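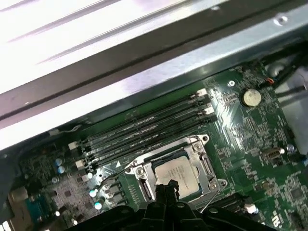
Duneo to Add Robot Cells for Computer Teardown at Wudimdale Plant

First two cells to be leased before any purchase; refurbishers and recyclers invited to send trial boards

WUDIMDALE, December – Duneo, which takes in retired office computers for repair, resale and parts recovery, said it will install two robot cells at its Wudimdale plant to work on desktop motherboards. The cells will be supplied by Pustetti under an 18-month lease with an option to buy at the end of the term.

The cells are meant for the stage of teardown that comes after the case is open and the memory modules are out. At that point the processor, the coin-cell battery and the cable connectors are still on the board, and the board is still screwed to the chassis. Duneo does this work by hand today at benches on the plant's lower floor. The benches will stay, and the cells will go in next to them.

"We looked at buying outright and decided against it for the first round," said Katalin Sipos, operations director at Duneo. "The arm itself is the easy part to price. Grippers, fixtures, guarding and the hours our own people put into setup are harder, and we would like to see a year of real bills before we commit."

Processors are the main reason for the project. A working processor with clean contacts can be tested and sold. One that has been dropped, or a socket with bent pins, goes to scrap. The cells will use narrow two-finger grippers that can get inside the metal bracket around the socket without touching the parts packed in beside it. Duneo asked for this in its first request to suppliers and turned down offers built around wider tooling.

How the budget was set

Duneo planned the purchase around board types instead of total volume. A review of its intake records found 522 different desktop motherboard models. Socket position, lever style and the direction of the memory slots vary from one model to the next, and each new layout takes setup time. The company sorted the models into families by socket and board size, and the first phase covers only the families it sees most often.

The lease payment is fixed for the full term and covers the arms, controllers and one set of fingers per cell. Spare fingers, fixtures and lighting are in a separate line that Duneo will review each quarter. Operator training is paid from the plant's existing training budget. Floor work, including new power drops and grounding for static control, was finished before the lease was signed and is not part of the project cost.

Boards will be presented to the cells while still mounted in the chassis. Removing them first would have made fixturing simpler, but it would also have added a handling step at the bench. Pustetti agreed to quote on that basis after visiting the plant to measure cases.

"Overhanging metal was the thing that came up in every supplier meeting," Sipos said. "Some cases have a folded panel sitting right over part of the board. If the arm can't reach in past it, the quote doesn't mean much to us."

Acceptance and next steps

Before payments begin, each cell must complete an acceptance run of 769 boards drawn from normal intake. Duneo will choose the boards. Damage to sockets and processors will be recorded for every unit and compared with bench results for the same board families. The lease allows Duneo to return a cell that does not meet the agreed damage limit.

A decision on buying the cells, extending the lease or ending it will be made in the final quarter of the term. Any additional cells would be put out to bid again, and Pustetti would have no preferred position.

Duneo is also accepting board samples from other refurbishers and recyclers who are planning similar equipment. Samples should be complete systems with the side panel on and the processor in place. Companies that send samples will receive the timing and damage figures for their own boards at no charge.

About Duneo

Duneo repairs, resells and dismantles business computers and recovers parts for reuse. Its plant and offices are in Wudimdale.

Media and trial inquiries: Katalin Sipos, Operations, Duneo, Wudimdale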